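# Balogh: simulated potato picking for a workshop arm

Wrist view renders, grasp labels and the settings used to make them.

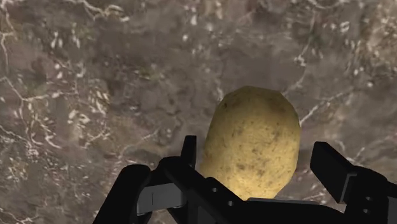 *Wrist view from the simulator: gripper open around one potato, stone background.*

## What this is

Balogh is a small set of rendered images and matching grasp records. It was made for a two-finger gripper on a hobby arm that lives on a bench at the Rollham shared workshop. The arm is meant to take potatoes one at a time from a flat surface and put them in a crate. The images are all computer renders. There are no photographs in this release.

The set was put together by Kelly Andrade over a winter of evenings, starting in November, partly on a home PC and partly on the workshop's old desktop. It is shared so that other people building similar arms don't have to model a potato from scratch.

If you only want to try a grasp detector on something lumpy, download the small split and skip to "Loading the data".

## Contents

- 700 training episodes
- 60 validation episodes
- a small split of 28 episodes, copied from the training part, for checking that your code runs
- the scene settings file for each episode
- the potato meshes and skin textures
- a short changelog

An episode is one attempt at one potato. It holds a run of wrist images from the approach to the lift, the joint positions for each image, the finger opening, and a result flag.

## Folder layout

 balogh/
 train/
 val/
 small/
 meshes/
 textures/
 settings/
 CHANGES.txt
 README.md

Each episode folder has a `frames` folder, a `joints.csv` and a `result.json`. Images are numbered from zero with leading zeros. The row number in `joints.csv` matches the image number.

## Fields

`joints.csv`

- `t` - seconds from the start of the episode
- `j1` to `j6` - joint angles in radians
- `grip` - finger opening, from 0 (closed) to 1 (fully open)

`result.json`

- `held` - true if the potato was still in the fingers when the lift finished
- `mesh` - name of the potato mesh
- `texture` - name of the skin texture
- `surface` - name of the background surface
- `seed` - random seed for the episode
- `note` - free text, usually empty

The `held` flag is set by the simulator and not by a person. It looks at the height of the potato's centre at the last step. A potato that is slipping but hasn't fallen yet still counts as held. Kelly went through the validation part by hand and put `slipping` in the `note` field where that was the case. The training part has not been checked in this way.

## The potatoes

There are 13 potato meshes. They were modelled by hand and then reduced so that the old desktop could cope. The outlines are a bit faceted if you look closely, mostly on the shoulders. This made no difference to contact in our tests, but it may matter if you train something that relies on edges.

Skins are yellow to tan with brown marks and small specks. The marks are painted into the texture and have no depth, so an eye or a bruise will not change how the fingers sit. There are no sprouts, no soil and no cut faces. Red and purple varieties are not covered.

Each mesh is scaled at random at the start of the episode. The scale is kept within what the gripper can open to, with a little room on each side. Very large potatoes are left out. The real arm can't pick them up anyway.

## The gripper

The simulated gripper follows the one on the bench: two opposed fingers on linkages, driven together by one motor. The model was drawn from measurements with callipers, and the pads are simplified. On the real gripper the pads have a strip of rubber glued on. In simulation this is replaced by a higher friction value on a plain pad.

The rest of the arm is called Okance in the settings files. That was the working name for the build and it stuck. If you see `okance_wrist` it means the last joint, and `okance_cam` is the camera fixed to it. Part of the gripper is always in view from there. Leave it in when you train. An early version masked the fingers out and the detector then did badly whenever a finger overlapped the potato.

## Surfaces and light

The background is picked from a small group of surfaces: stone, plain board, cloth and bare grey. Stone is the hardest one. The pale veins and chips confuse simple colour thresholds, and one of our first detectors kept putting its box round a patch of veining. If you want to see how your own method does on it, filter on `surface` in `result.json`.

Background textures are flat. On some episodes they look rather soft next to the potato, as the texture is stretched over a large plane. Sharper ones were tried and used up too much memory.

Light comes from one lamp above with a random position, plus a weak fill. There is no daylight setting. The bench at Rollham is next to a window, so this is a real gap.

## Loading the data

Any CSV reader and image library will do. There is a loader in the Plultuno repository, which is where the control code for the arm is kept:

 from plultuno.data import Episodes

 eps = Episodes("balogh/small")
 for ep in eps:
 print(ep.name, ep.result["held"])

The loader reads images only when asked for them. If you call `ep.load_all()` on the training part in a loop, you will run out of memory on a small machine.

On Windows, unpack to a short path. Some of the texture names are long.

## Making more episodes

The settings file for each episode can be fed back into the simulator to repeat it. To make a new one, copy a settings file, change the seed and run:

 python make_episode.py settings/stone_a.yaml --seed 28 --out my_episode

Things worth knowing before you start:

- The approach is scripted. The wrist goes to a point above the potato, turns to match its long axis, comes down and closes.
- A random offset is added to the grasp point so that some attempts fail. Set `offset: 0` to turn this off.
- If the potato rolls during settling, the script waits and then gives up. It will print `not settled` and write nothing. Run it again with another seed.
- Finger speed is set in `gripper.yaml`, not in the scene file.

Rendering is slow without a graphics card. We left it going overnight and split the work over the two machines.

## How it has been used so far

A small network was trained on the training part to give a grasp centre and an angle. It was then moved to the real arm with no real images added. It found potatoes on the plain board well enough to be useful. Angles were poor on rounder potatoes, where there is no clear long axis to follow, and the wrist would turn back and forth before settling. Adding a limit on the turn helped with the wandering but did nothing for the angle.

No success rates are given here for the real arm. The runs were done on different evenings with different pads fitted, and the numbers don't compare.

## Known problems

- Some training episodes show a fingertip passing slightly into the potato on the last image before contact. The contact settings were too soft. This is fixed in the generator, but the episodes have not been rendered again.
- `grip` lags one step behind the image in the early episodes. The loader corrects for this. If you write your own, check the `version` key in `result.json` and shift the column where it says 1.
- The camera has no lens distortion and no noise. Our real camera has both.
- One potato at a time, always. There are no piles, and nothing touches the potato except the surface and the fingers.
- The small split overlaps with the training part. Don't use it for testing.

## Not suitable for

Please don't use the friction or mass values as if they were measurements of real potatoes. They were tuned until the motion looked right. The set also says nothing about bruising, and there is no force data in it.

## Changes

The current release was tagged on 31st July. It adds the cloth surface and the hand-checked notes in the validation part. It also removes a potato mesh with a hole in it. Older releases are still available, but episode names are not the same between them, so keep your results separate.

Still to do: a window light setting, a proper lens model, and a set of real photographs from the bench with the grasp points marked. The last of these has been started, slowly.

## Licence and credit

Images, meshes and settings may be used and changed for any purpose, including paid work, as long as you credit "Balogh potato set, Kelly Andrade". The loader has its own licence in the Plultuno repository. If you add meshes of your own, other root vegetables would be welcome - open an issue first so we can agree on names.

Contact: use the issue tracker | © Kelly Andrade and the Balogh contributors | Back to top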